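Cestemcombe Reading Room, progress report to the Skinner fund, 16 September 2023

Homework club up and running since May. 121 kids signed up, target was 100. Snacks over budget, will send reciepts.
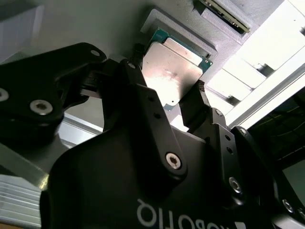 Torquil Munro, Program Lead

Evening hours still a problem. Bus stops early, lost 9 families over it. Asked Rutico for a van quote, no answer yet. Second payment of $385 for workbooks recieved, thanks. Need a yes on winter dates soon.

Contact the Reading Room | Back to top

Comments

Tellero mom: Can we get Saturdays back please

jb: my son loves it, math grade is up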